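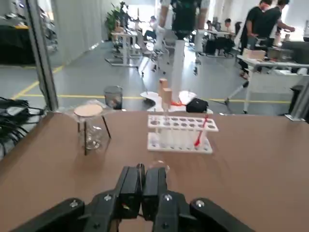

Gradilla, vaso de precipitados y trípode sobre una mesa de madera.

Quiénes somos

Ultby es una escuela de ciencias por las tardes. Damos clase de química, física y biología a personas adultas que en su día dejaron la asignatura en cuanto se lo permitieron, y a unos cuantos adolescentes que todavía no han podido dejarla. Los dos grupos se llevan mejor de lo que esperábamos.

Abrimos en el número 110 de la calle que sube del mercado, encima de una tienda de persianas. El rótulo de la tienda es bastante más grande que el nuestro, así que la mitad de la gente que llama al timbre quiere un presupuesto de persianas. Algunos se han quedado a la charla informativa por educación, y uno de ellos terminó matriculándose en Química II.

Cómo empezó

La escuela la fundaron Rhea Salazar y Alfredo Galang, que se conocieron en un instituto donde compartían departamento, armario y una sola llave para los dos. Rhea daba química. Alfredo daba física y, cuando faltaba alguien, cualquier otra cosa, incluido un trimestre de francés del que prefiere no hablar. Los dos habían notado lo mismo en las reuniones con las familias: los padres preguntaban por las notas durante cinco minutos y luego, ya con el abrigo puesto, por qué el cielo es azul o si es verdad lo del microondas.

El primer curso se anunció en un folio pegado en la panadería. Se titulaba «Química para quien la suspendió» y se llenó con antiguos suspensos de todas las edades, entre ellos un farmacéutico jubilado que quería comprobar si todavía se acordaba. Se acordaba de casi todo y corregía en voz alta. Al año siguiente lo pusimos a dar las clases de repaso.

El nombre de Ultby no significa nada. Llevábamos una tarde entera discutiendo nombres con mucho significado y ninguno cabía en el sello.

Qué enseñamos

El curso básico se llama Hatham y dura de octubre a mayo. No hace falta saber nada para entrar, aunque conviene no tenerle manía a las fracciones. Se dedica mucho tiempo a medir, anotar y volver a medir, que es la parte de la ciencia que no sale en las películas.

Ollent es el curso de continuación. Cada alumno elige una pregunta y trabaja en ella hasta la primavera. Ha habido trabajos sobre la dureza del agua del barrio, sobre levaduras y sobre por qué se apelmaza la sal en una cocina concreta, la de la autora. También hubo uno sobre quitamanchas que costó dos camisas y llegó a unas conclusiones prudentes.

En julio organizamos una semana intensiva para jóvenes de catorce a diecisiete años. Las plazas vuelan, los bocadillos también.

El premio Moriarty

En diciembre entregamos el Moriarty al error más instructivo del año. No es una broma, o no del todo: hay que presentar el cuaderno, explicar qué se esperaba, qué salió y en qué momento empezó uno a sospechar. El jurado lo forma la clase entera. Alfredo lo ha ganado en 2 ocasiones y tiene los diplomas enmarcados en el pasillo, junto al extintor.

Algunas cifras

Nos las piden siempre, así que ahí van. Desde que abrimos han pasado por los cursos 821 personas. La biblioteca de préstamo tiene más de 315 libros, si contamos los que están prestados y somos optimistas con las devoluciones.

Cómo trabajamos

Los grupos son pequeños y las clases, de siete a nueve de la tarde. Se empieza puntual y se termina cuando alguien mira el reloj con suficiente descaro. No hay examen final, salvo para quien lo pida — y todos los años lo pide alguien, normalmente la misma persona que decía tener pesadillas con los exámenes.

Pedimos cuaderno de papel, zapato cerrado y que no se coma en el laboratorio. Lo último incluye los chicles y los caramelos para la garganta. Para eso está la sala del fondo, con una cafetera a la que tenemos más respeto que cariño.

Venir a vernos

La secretaría abre de cinco a nueve. La matrícula de Hatham se hace en septiembre; para Ollent hay que haber hablado antes con Rhea, que contesta a todos los correos, aunque a veces con otra pregunta. El timbre bueno es el de arriba. Si le abren y le ofrecen un catálogo de lamas, suba un piso más.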